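Istthorpe Veterinary Clinic Newsletter
Dec 19, 2020

Dental Care for Adult Dogs and Cats: What Owners Should Know

Dental disease is among the most common conditions our veterinarians find during routine examinations. It develops slowly, and many pets continue to eat and play normally while it progresses. Owners are therefore encouraged to include the mouth in their regular checks at home and to raise any concerns with the clinic promptly.

Plaque is a soft film of bacteria that forms on the teeth every day. If it is not removed, it hardens into tartar, which cannot be brushed away. Tartar along and beneath the gum line irritates the gums and may lead to infection, pain and the loss of teeth. 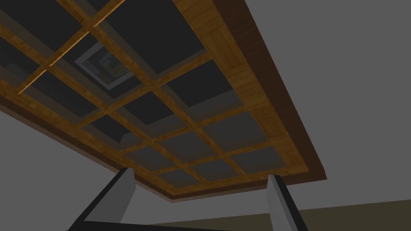
Signs that call for an appointment include persistent bad breath, red or bleeding gums, brown or yellow buildup on the teeth, drooling, pawing at the face and a sudden preference for soft food. Cats may approach the bowl and then turn away from it. A broken or loose tooth, facial swelling or a refusal to eat should be reported to the clinic the same day.

Brushing at home

Brushing remains the most effective form of home care. Daily brushing is recommended. Use a soft brush of suitable size and a toothpaste made for animals. Human toothpaste should never be used, as many brands contain fluoride or xylitol, and xylitol is highly toxic to dogs.

Most pets accept brushing more readily when it is introduced in stages. For the first several days, simply lift the lip and touch the teeth with a finger. Next, offer a small amount of pet toothpaste to taste. Once the animal is comfortable with both, begin brushing the outer surfaces of the upper back teeth, where tartar tends to collect. Sessions of about 2 minutes are sufficient. Stop if the pet becomes distressed, and try again the following day. Please do not attempt to brush a mouth that is already sore.
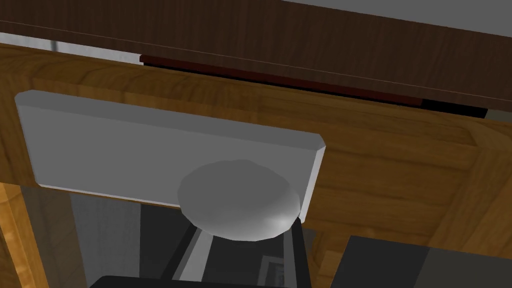 Dental chews, prescription diets and water additives can be of help, although none of them replaces brushing. Ask our staff which products are suitable for your pet's age, weight and medical history. Very hard items such as antlers, bones and hooves are a frequent cause of fractured teeth and should be avoided.

Professional cleaning

A full dental cleaning is performed under general anesthesia. This allows the veterinarian to examine each tooth, take X-rays of the roots and clean below the gum line without causing distress. Scaling the visible part of the teeth on an awake animal does not treat disease below the gums, and the clinic does not offer it.

Blood testing is carried out before every procedure. Owners will receive instructions on withholding food the night before, together with a written estimate. Most patients go home the same afternoon. Soft food is advised for 3 days if any teeth have been removed, and all pain medication should be given exactly as directed on the label. 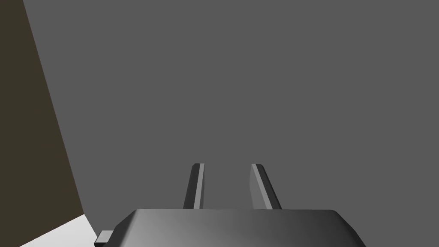
Appointments and fees

Dental examinations are available at both the Istthorpe and Galtley offices. The fee for a dental examination is $65 and will be credited toward the cost of a cleaning scheduled at the same visit. Cleanings are performed at the Istthorpe office only. Clients who normally attend the Galtley office may have blood samples drawn there in advance.

Pets with heart, kidney or respiratory conditions will be asked to attend a separate consultation before a procedure is scheduled. Please bring a list of all current medications and supplements to that visit, including any prescribed by another practice.

Questions about home dental care may be directed to Remo Fabbri, client services manager, at the Istthorpe front desk. The next dental care evening for owners will be held at the Galtley office in May, and registration details will appear in a later issue.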